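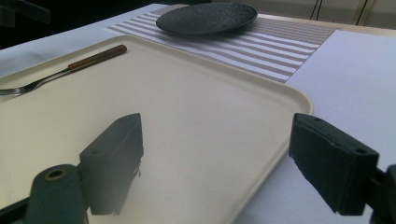

Prilidico Table Setting, release notes and data card

Filed under: Datasets > Manipulation > Known Faults

Welcome, and thank you for reading the card before pulling the data. We know most people don't, and we don't either half the time, but this release has a fault in it that you really should know about first.

Prilidico Table Setting is a set of 3,048 short episodes recorded with hand-held grippers. People set and clear a small table: a fork, a dark round plate, a striped mat, a beige tray with a raised lip. Each episode has the wrist camera video, the gripper opening as a number between fully closed and fully open, and the pose of the tool over time. It was recorded to train the pick-and-place policy we run on the Yeo arm, and it did train it, just with a bad habit we spent most of September chasing.

What went wrong

The soft pads on our gripper fingers wear. We knew that and had a spare set in the drawer. What we had not thought through is how they wear. The edge of a pad goes ragged first, then a small piece works free and hangs there, and the rest of the pad looks perfectly good from arm's length. The person holding the tool feels a thin handle slip a little and squeezes harder without thinking about it, as anyone would. The software saw only the opening, and the opening was now smaller than it should have been for the same object.

The policy learned that number faithfully. On the arm, with fresh pads, it closed on the fork handle far too hard. One fork shot out sideways and landed past the far end of the table. Dong-hyun Jeon was standing on that side with a cup of coffee, and he was fine, and so was the coffee, but we stopped all runs for the afternoon and put the screen back up before anyone touched the start button again. I am still a little embarrassed that it was down in the first place - we had moved it to get at a cable and then gone to lunch.

How we found it

Slowly! We blamed the arm, then the force limit, then a firmware update from Protard that we ended up rolling back and later putting on again (sorry, Protard). In the end Dong-hyun sat down with the wrist videos and scrubbed through them looking only at the fingers, ignoring the table altogether. Once you look at them that way, the torn edge is plain to see.

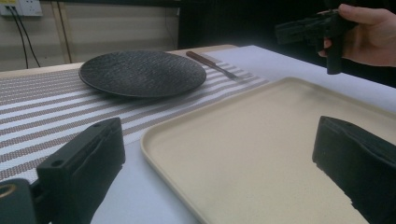
Letay Workneh: I read the draft of this card and I would put it more strongly. Pad wear is a safety matter and should sit in the pre-session check with the stop button, before anybody picks up the tool. If a person can squeeze through a fault without noticing, the recording will never warn you. Please also stop calling it a bad habit of the policy. It did what we showed it.

Letay is right and the check now says so, though I have left my wording above as it was, so that her comment makes sense.

What we did with the data

We flagged 331 episodes where a pad edge looks torn or has a loose bit on it. Of those, 145 also show a closing value outside the normal range for the object, and they are left out of the default training split. All of them are still in the download, under the "worn" tag, in case you are working on fault detection and would like some real ones.

The flags were made by eye from the wrist video. A finger that never turns its edge to the camera can't be judged, so please treat an unflagged episode as unflagged and nothing more. The video itself has not been cropped or retouched.

Before you train

Use the default split unless you have a reason not to. Don't mix the worn episodes into a grasping policy. If you run anything trained on this set on a real arm, start with the force limit low and keep people out from the sides of the table as well as the front.

If you are recording your own, change pads at roughly 3,000 grasps or at the first ragged edge, whichever comes sooner. Write the change in the session log. Ours had no field for it until this release.

Known issues still open

- The opening value on the second tool reads slightly high after a battery swap.
- Some plate episodes end before the plate has been let go.
- The pad change field is blank for all the older sessions, and we can't fill it in now.

Corrections are very welcome, and so are questions. Dong-hyun reads the issue tracker in the mornings and I get to it after him.

Related

Flarton Drawer Set: data card and calibration notes
Pre-session check for hand-held grippers, revised
Rolling back (and forward again) on the Yeo arm
Prilidico Table Setting: changelog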